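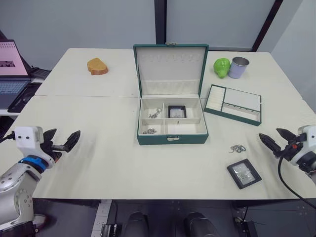
Tonden Opens Jewelry Storage Workshops to the Public

2020-01-07

Tonden has announced that its workshops on the storage and care of household jewelry, until now offered only to members, will be open to all residents of the Kirui district. Registration begins this week at the main desk.

Each session deals with the ordinary jewelry box: how to empty it, sort its contents and put everything back so that pieces can be found and do not damage one another. The green box used for teaching has a cream interior divided into compartments, and silver chains are kept in separate sections on the left side. A lid with small loops along the top and a flat tray with ridged rows are also covered in the course.

"Chains are the most common difficulty," said Dennis Rweyemamu, head of public programs. "People put three or four of them in one compartment and then spend an evening with a pin, trying to get them apart."

Participants are asked to bring their own box and no more than a dozen pieces. Clasps should be fastened before arrival. Stones and settings will not be appraised, and repairs are referred to outside jewelers.

The members' program enrolled 503 people in its most recent year, 89 of whom returned for the second session on cleaning and polishing. Godfrey Mussa, who leads the teaching, said that the second session would also be opened to the public – most likely in June, once the room at Allatora House is available.

Sessions last two hours and are free of charge. Places are limited and will be assigned in the order in which registrations are received.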